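Teaching robots to tidy up without owning a robot – a morning with the Stirndale team

2020-01-13

I've been promising a proper catch-up on the home robotics work at Stirndale for months now, and last week I finally got myself over there. Regular readers will remember I'm a bit of a soft touch for anything that might one day do my housework, so take my enthusiasm with that in mind!

The news is that the group has a first result from Tandus, its project on getting robots to cope with ordinary household stuff. By ordinary I mean soft, squashy and badly behaved: cloths, packets, socks, the sort of thing that never sits the same way twice. Most of the robots I've met over the years are wonderful with a solid block and hopeless with a tea towel.

The idea behind Tandus is very simple to explain, even if I'm told it was a pig to get working. A person takes a gripper in each hand and does the chore themselves, in a real room, at a normal sort of pace. A camera on the gripper records what the jaws are doing and what's around them. Afterwards all those recordings are used to train the software that drives a pair of robot arms fitted with the same kind of jaws. The arms stay in the lab the whole time, and the grippers go wherever there's a bed to tidy or a drawer to sort out.

I had a go with a pair myself, and it's harder than it looks. For the first few tries I kept squeezing far too hard and sending things pinging off the edge of the table. You do get the hang of it though, and after a while I was folding a flannel quite happily (badly, but happily).

What did they find?

The part that got me excited is a comparison the team ran over the autumn. They had 2044 recordings in the end, and they trained two versions of the software from them. One version learned only from recordings made at the lab bench. The other had the same number of recordings, but these were gathered in people's homes, with all the clutter and odd lighting you'd expect.

Both versions were then tried in a room neither had met before, on 4 chores: picking up a soft packet, wiping a surface, moving a cushion and putting a cloth in a basket. The home-trained version did better on 3 of them. On the last one, the cushion, the two came out level, and the team reckons that's down to the jaws being too small for the job whatever the software does.

I like this result a lot. You'd think a nice clean bench would be the best classroom, and for some jobs it may well be. But a robot that has only ever seen a plain tabletop gets in a muddle when there's a stripy cover under the thing it's meant to pick up – and most of us own a stripy cover or two.

They also noticed that people use their two hands very differently. One often keeps hold of something while the other gets on with the work, and the software picked up some of that habit without being told about it. I watched the arms steady a packet on one side and fetch a cloth on the other, and I'm afraid I clapped.

Soft packets turned out to be the favourite of everyone I spoke to. Wet wipes are a good test because the pouch gives when you squeeze it, so the jaws have to close far enough to hold on and then stop. Get it wrong one way and it slips, get it wrong the other and you've a crumpled mess.

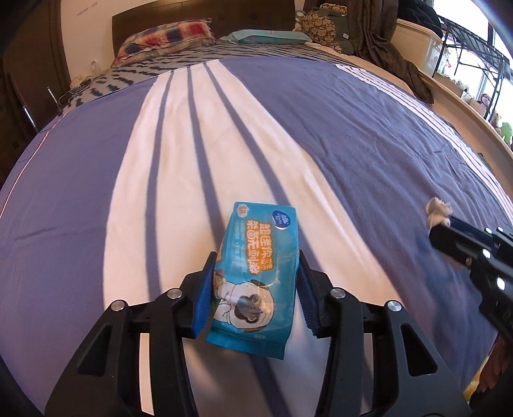 What's next

The next round of recordings starts in April and will be run jointly with Rees, who are making a lighter pair of grippers. I'm very glad to hear it, as my wrists were aching by lunchtime. The plan is to collect longer chores this time, with several steps one after another, so a whole bed gets sorted out and the bits and bobs on it get put away.

There's also a new piece of software on the way called Destura, which checks each recording as it comes in and flags the ones where the camera has lost track of where it is. At the moment that's done by eye, and it sounds like a very long afternoon with a lot of tea.

The write-up of the comparison is being finished now, and the team hopes to share some of the recordings along with it. I've asked if I can come back in the spring and try the lighter grippers on a duvet cover. They haven't said no!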